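Small study looks at vitamin D and winter tiredness
April 10, 2020

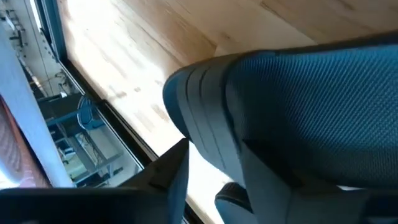 Can a daily vitamin D tablet help people who feel tired in winter? It may help those whose level is low at the start, but for other people the new study found no clear difference.

The work was done by the Keden Institute together with the nutrition company Rustano, which supplied the tablets. The researchers invited 200 adults who work mostly indoors, and 194 of them stayed until the last blood test in February. Half of the group received vitamin D and the other half received a tablet without any active substance. Neither the participants nor the staff knew who was taking which one.

Every two weeks the participants filled in a short form on sleep, mood and energy. In the people with a low level at the beginning, the energy score rose a little more with vitamin D than with the other tablet. Sleep did not change in either half.

The authors write that the study was small and lasted only one winter. They also did not record how much oily fish or fortified milk each person was eating, and they would like to include this next time. A larger study with 622 participants is planned at the Dela Peña clinic – the centre is still waiting for ethics approval.

People who already take other medicines should speak with their doctor before they start a supplement.

Related items
Trurau recalls one batch of magnesium powder
Iron and tea: does the timing matter?
Fibre intake still low in older adults, survey finds
Zinc lozenges and the common cold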